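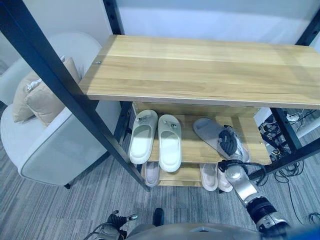
The hall rack at Dondham, middle shelf: white slides on the left, grey slipper on the right.

"Shoes off, always. Wet, dry, I don't care. Off."

First thing she says to me, before hello. I'm on the mat at Dondham with one boot undone and a notebook in my teeth. She asked for no names in this so there aren't any – she runs the house, she lets the rooms, she bought the rack. That will do.

We were meant to talk about the whole downstairs for the small spaces series. Kitchen, the understairs cupboard, the lot. We got as far as the hall. Forty minutes, standing up mostly, then tea.

So, the rack. Black metal posts with a row of small holes down the edge, light wooden shelves. She got it second hand from a shop clearance over in Girnum, in December, flat, tied up with string.

"No instructions. A bag of screws and good luck. I had the middle shelf upside down for a day. You could see the rough side."

How long did it take? "An evening. Then another evening to undo the evening."

It replaced a heap. She is quite frank about the heap. It lived behind the door and every time somebody came in the door pushed it a bit further along the carpet, until it reached the stairs. People trod on it in the dark. One lodger went to work in odd shoes and didnt notice until lunch.

The wall she had to work with is 87 centimetres, skirting to door frame. She knows this by heart and says it like a phone number. The rack is 85. "So I've a finger of space each side. I measured it in the shop with a bit of ribbon, I'd left the tape at home. Went back to the car and sat there thinking, that ribbon's stretchy, you daft woman."

It wasn't that stretchy. It went in.

The rules took longer than the screws. Top shelf is kept clear, or that's the idea. Post, keys, a bag while you hunt for the other bag. Not shoes. "The minute one pair goes up there it's a shoe shelf and you've lost it." Middle shelf is for whatever gets worn every day, so slides and slippers. Bottom is for the rest of the slippers, the guest ones, the pink ones.

Why pink? "They were cheap. Also people don't walk off in them."

And outdoor shoes? I'd been wondering where my own boots were going.

"Back porch. On the tray. They can be as filthy as they like out there." The tray came from Emness, the garden place, and was sold for seedlings. She has had mud on this carpet precisely once since new year and would like me to know it was the plumber.

Toes in or toes out – I hadn't known this was a question. It's a question. The white slides sit toes to the back, heels facing you, side by side. She likes them that way round as you can grab both heels in one hand. Her sister, who stays a lot, puts everything toes out, so you can step straight into them, and turns the whole rack round when she visits.

"I turn it back when she's gone. We have never discussed it."

The slides have two little grey buckles on each strap and a big fat cushioned sole. I said they looked comfy. She said they're the only thing in the hall that was bought new and at full price, and that I wasn't to print how much. The grey slippers are soft and light and they wander. Singles turn up on the stairs, under the radiator, once in the airing cupboard. No theory on that one.

Does it all stay tidy?

"No. God no. It's good by nine at night and by breakfast it's gone again. You just do it every day, like the washing up. Two minutes. I put the pairs together, I shove them back, I hoover the bit underneath on bin day."

The hoovering is the weak point, she admits. Grit gets in behind the back posts and you have to go in with the thin nozzle. If she did it over she'd have looked for a rack with a taller gap at the bottom. She'd also have a lip on the front of the shelves – somthing to stop the light slippers sliding off when people pull at them. The strip along the edge is only trim.

She looked at a proper closed cabinet first, in the Bouzid showroom, soft doors, nice handles. 800 pounds. "For slippers! And you'd shut the door on them and they'd smell." Open shelves let the air through. She's firm on air. Anything damp goes on newspaper in the porch overnight and isn't allowed in the hall until morning.

Any tips for people with a narrow hall, I asked, pen out, running late for the train.

"Measure it. Then measure it with the door open."

Then she handed me my boots, laces already loosened, and went to see about the kettle. Kitchen and cupboard next time, if she'll have me back.

31/01/2020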